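Setting the pre-grasp pose for small items on open shelves

Applies to Zanik 7 and later. Earlier versions store the approach vector in the wrist frame and need the conversion script first.

The default planner treats a shelf as one box. That works for cartons on a pallet rack. With footwear, the box swallows the items and every grasp candidate is rejected as a collision. The steps below replace the box with separate boards and posts, then set a pre-grasp pose per item.

1. Open the scene file and delete the shelf_box entry. Add one plane per board and one cylinder per post. Posts matter more than boards — most failed plans clip a post with the forearm.

2. Run the segmenter on the head camera with min_points set to 2000. Lower values split a slide slipper into sole and strap, and the planner then sees two objects.

3. For each item, pick the strap or the heel edge as the contact region. Slippers lying at different angles need their own approach vectors. Do not copy one across the row.

4. Set the pre-grasp offset to 47 mm along the approach vector. Fingers should be partly curled before the hand crosses the front of the shelf.

5. Exclude the forearm cable from the self-collision check only if it is modeled as a capsule with a fixed radius. Otherwise leave it in.

With two slippers close together on one board, the hand goes into the gap between them, and the clearance on each side has to be checked separately.
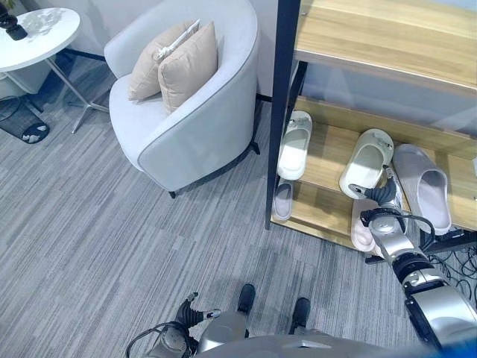
Konrad Imhof: Step 4 gave me trouble with the offset measured from the palm. Our config had it from the fingertips, so the hand stopped short every time. Might be worth saying which frame you mean.

The offset is measured from the palm frame. Check palm_frame in hand.yaml before changing the number. Configs exported from Skuladow use the fingertip frame and have to be edited by hand.

6. Replay the plan at low speed with the gripper command disabled. If the planner returns error 139, the start state is already in collision, usually with a lower board. Raise the elbow and replan.

7. Save the pose under the item label, not the shelf label.

Last changed 9 February 2018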